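I've been making my own cold brew coffee for five summers, and I still get asked how to do it without ending up with a kitchen full of grounds and a jug of brown water. So I've finally written it all down. It's dead easy, it needs no special kit, and most of the time it takes is time you'll spend asleep.

## What you'll need

- A big jar or jug with a lid (mine is an old pickle jar, and yes, I did have to wash it a lot)
- A second jug to strain into
- A fine sieve
- A piece of muslin or a few paper filters
- Coffee, ground coarse
- Cold water, straight from the tap is fine if yours tastes all right

For coffee I mostly buy the medium roast from Okabe, which is chocolatey and not too sharp. I had a phase of using Gimden's dark roast and it was lovely with milk but a bit like licking a bonfire without it. Try whatever you've got! Cold brew is a very good way to use up a bag you don't love hot.

## Step 1: Sort out your space

Do this near the sink. I can't say it strongly enough. The first time I made a batch I did the straining on the table, on top of a newspaper, and I was finding little brown specks in the bread bin until December. Have a cloth handy, put your phone somewhere else, and give yourself enough elbow room to tip a full jar over with both hands.

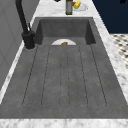

## Step 2: Grind it coarse

You want it to look like rough sea salt. If you buy it ready ground, ask for the cafetière grind, or a step coarser if they'll do it. Fine coffee clogs the filter and makes everything muddy, and you'll be standing there for ages watching it go drip... drip... and thinking about all the other things you could be doing.

My grinder is a little hand-cranked Colusix and it takes forever, but I quite like the noise. Put the radio on.

## Step 3: Mix

Tip the grounds into the jar first, then pour the water over slowly. I use one mug of coffee to five mugs of water, which gives you something you can drink over ice as it comes. If you'd like a concentrate to let down with milk later, go for one to three.

Give it a good stir with a long spoon and make sure there are no dry clumps floating about on top. They love to hide! Leave it ten minutes, stir once more, then put the lid on.

## Step 4: Leave it alone

Fridge or worktop, both work. On the worktop it's ready sooner, but in hot weather I always go for the fridge. Overnight is the usual advice and I'd say twelve hours out on the side, or up to eighteen in the fridge. I once forgot a jar for two days and it tasted like a shed. 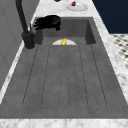

If you're not sure how long suits you, pour off a spoonful in the morning and taste it. Still a bit thin? Give it another couple of hours. Going bitter at the back of the tongue means it's had enough, so strain it straight away and make a note for next time. I keep mine on the inside of the cupboard door in pencil.

## Step 5: Strain it twice

Sieve first, to catch the big stuff. Then rinse the sieve, line it with muslin and pour it all through again, gently. Don't squeeze the cloth, however tempting it is. You'll get an extra mouthful of coffee and a load of sludge with it.

The used grounds can go on the compost. Please don't wash them down the plughole (ask me about the plumber).

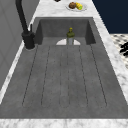

Storing it is the easy bit. Any clean bottle with a tight top will do, and I like several small ones better than one big one, as each gets opened and finished while it's still fresh. I rinse them in hot water and let them drain before filling. Stand the bottle down in the basin to fill it, just like the little one upright in that grey sink, and any dribbles will stay off your worktop. Use a funnel if you have one. It'll keep in the fridge for 5 to 7 days, though ours has never lasted that long.

## Ways to drink it

- Over ice with a slice of orange, which sounds wrong and is gorgeous
- With cold milk and a spoonful of maple syrup
- Topped up with tonic water, poured slowly so it doesn't fizz over
- Frozen into cubes and dropped into a glass of milk

The last one is my favourite for hot afternoons. Make the cubes the night before and use a tray you don't mind staining.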